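Knitwear and Household Textile Collection Moves to Room 304 for the Summer

The Curnano Institute has moved its summer collection of knitwear and household textiles to Room 304 of the Frandsen Building, where staff and students may leave clean garments, blankets and bed linen until the end of the break. The collection was previously held in the ground-floor corridor next to the mail room.

Items received so far have come mainly from departing students and from offices clearing their cupboards before the repainting of the east wing. Some 300 pieces were logged between the opening of the collection in May and the move upstairs. Knitted items make up the largest group, followed by outerwear, bath towels and duvet covers. The Institute had planned for a total of 400 by the end of the summer and has ordered additional storage bags.

Equipment, cables and tools on the benches belong to the groups assigned to the room and must not be moved to make space for bags or boxes. Donors are asked to bring their items to the shelf inside the door, where a log sheet and labels are provided. If the shelf is full, bags should be taken back and brought again on another day. They should not be left in the corridor, which serves as an escape route.

The Institute's facilities office has published revised guidance on the preparation of textiles. Under the revised guidance, all items must be washed and fully dry before they are handed in. Heavy knits need more drying time than most people allow, and several sweaters had to be returned to their owners in the first weeks for this reason. Items with broken zippers or missing buttons are accepted if the damage is noted on the label. Items with mold, strong odors or pet hair are not.

Folding is now done at the point of sorting. In earlier years, donors were asked to fold everything at home, and the pieces were then unfolded for inspection, checked for holes and stains, and folded again. The new arrangement removes one of those steps. Donors may bring knitwear loosely gathered in a bag, provided that nothing sharp has been left in the pockets.

Knitwear is laid flat, with the sleeves or loose ends brought to the center, and folded to the width of the shelf. It is not placed on hangers. The guidance notes that thick knits stretch at the shoulder when hung, and that wide stripes make any stretching easier to see. Striped pieces are also useful at the inspection stage, where a pulled row or a repaired section tends to stand out against the line of the stripe. Fleece and other pieces with a raised surface are kept in separate bags, as they shed onto dark yarns.

Ribbed cuffs and hems are checked by hand. A cuff that has lost its shape does not exclude a garment, but the item is marked with a strip of paper tape and goes to the mending bag. Mending is carried out by the Flarkeck workshop, which has agreed to take one bag at a time and to return it before collecting the next. The workshop repairs seams, replaces buttons and closes small holes. It does not alter sizes, and it does not take leather.

Bed linen is handled separately. Sheets and duvet covers should be brought as complete sets where possible, with the pillowcases placed inside the cover. The size should be written on the label. Fitted sheets without a size marking have caused the most difficulty so far, and the facilities office asks donors to measure them before bringing them in. Pillows and filled duvets cannot be accepted in any condition. Curtains are accepted if the hooks have been removed.

The sorted textiles will be offered first to incoming students, many of whom arrive without bedding or cold-weather clothing. A table will be set up in the lobby of the Frandsen Building during the arrival period, and each new student may take up to 2 knitted items and one set of bed linen without charge. No form is required. What remains after the arrival period will be transferred to the Odville clothing bank, which has accepted the Institute's surplus in previous years and has confirmed that it will do so again.

The Odville clothing bank has asked for adult sizes in particular. It has sufficient stock of baby clothing and of summer shirts, and has requested that these not be included in the transfer. Donors who have such items are advised to contact the clothing bank directly in the spring, when its stock is usually lower.

A number of questions have been raised about seating and workspace in Room 304 during sorting. The yellow-green shell chairs in the room may be used by anyone sorting or waiting, and should be left where other users can reach them. Textiles should not be stored on the chairs overnight. The facilities office has received a complaint about garments being draped over seats and found there the following morning, and it reminds all users that unlabeled items left in the room are treated as donations. One member of staff has already had to ask for the return of a scarf.

Food and open drinks are not permitted in the room at any time. Users of the room are also asked to keep their own jackets and bags apart from the donated clothing, preferably on the hooks in the corridor.

Access to Room 304 is by staff or student card during normal building hours. Visitors without a card should report to the reception desk, where items can be handed over and will be taken upstairs at the end of the day. The freight elevator is out of service until the repainting of the east wing has been completed. Anyone bringing more than a single large bag is asked to make arrangements with reception in advance, so that a cart can be brought to the main elevator. 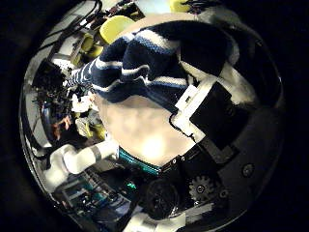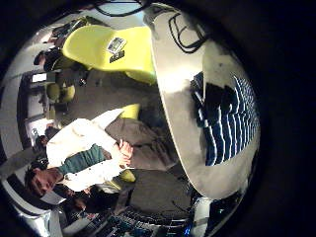

By Yichen Cui, Campus News
Published Jul 27, 2024
Filed under: Facilities, Student Services, Frandsen Building

The facilities office has also issued a short notice on lost property. Three categories of item have been found among the donated textiles: keys, transit cards and earphones. These are held at the reception desk in the Frandsen Building and can be claimed on presentation of a staff or student card. Items of value found in pockets are recorded separately from the textile log, and the record is kept at reception until the end of the collection.

Donors who handed in a garment by mistake may ask for its return at any time before the arrival period begins. The request should give the type of garment, its color and the approximate date on which it was left. A description of the pattern is helpful – navy and white stripes, for example, have appeared on more than one donated piece, and the width of the stripe may be needed to tell them apart. Requests received after the lobby table has opened cannot be guaranteed.

The log sheet in Room 304 will be replaced by a bound book. The loose sheets used so far were difficult to keep in order, and some entries were made twice. The book has columns for the type of item, its size, its condition and the bag into which it was placed. Names of donors are not recorded. Departments that wish to receive an acknowledgment for a larger donation should ask reception for a receipt at the time of delivery.

Storage bags are available from reception in a clear and an opaque version. Clear bags are used for knitwear and bed linen, and opaque bags for mending only. The facilities office asks that the two types not be mixed, as the Flarkeck workshop collects by bag color and does not open the clear ones. Bags should be filled to no more than three-quarters and closed with a knot. Tape should not be used.

Changes to the opening of the room will be posted on the door and at the reception desk. Groups working in Room 304 that expect to need the area near the shelf for their own work are asked to inform the facilities office at least one working day beforehand, so that the sorted bags can be moved to the storeroom across the corridor. Questions about the guidance, the mending arrangement or the transfer to Odville may be addressed to the facilities office in writing or in person at the Frandsen Building reception desk.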